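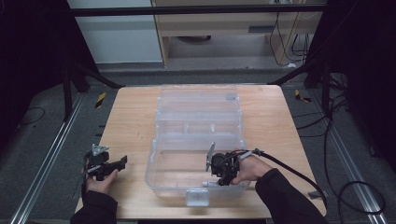

3.2 Containers and the opening stage

Every packing session in our study began with the container, and we came to find this first stage far richer than we had expected. A box with a hinged lid asks for a choice before a single item goes in. The lid can stand up, lean on something, or fold right back until it lies flat on the table, and each choice changes how much room is left for everything else.

Figure 2. A clear container with a hinged lid, opened flat on a light wooden tabletop.

We chose transparent containers for the main series. With a clear box the packer can check the bottom layer from the side, and we wanted to know how often people would make use of that. They did so all the time! Of the 1083 packing episodes we coded, 300 included at least one sideways look through the wall before the next item was placed. Magaña, who coded the first batch at Foltholm, proposed a separate label for these looks, and we kept it through the whole study.

The lid gave us a second surprise. Folded back, it takes up nearly as much table as the open compartment does, and our packers treated that extra area in very different ways. Some kept it free. Others used it as a waiting place for small items – lids, clips, spare bags – and then had to clear it again before closing. We call this second habit "lid parking." It was more common in the Drirkerley group, where the tables were smaller, and it added a short but very regular clearing step near the end of the episode.

Latches deserve a few words too. A front latch tells the packer which side of the box is the near side, and most people turned the container until the latch faced them, even when the box was already within easy reach. Longo and Simões first noted this in the pilot, which had 54 episodes and used opaque boxes from a kitchen cupboard. We were delighted to find the same habit again with the clear ones.

We marked the end of the opening stage at the moment the lid came to rest. This rule was simple to apply, and our two coders, Patrício and Avram, rarely disagreed about it. The harder cases were those in which the lid was moved a second time after packing had started. We coded these as a return to the opening stage, and they are treated separately in Section 3.4.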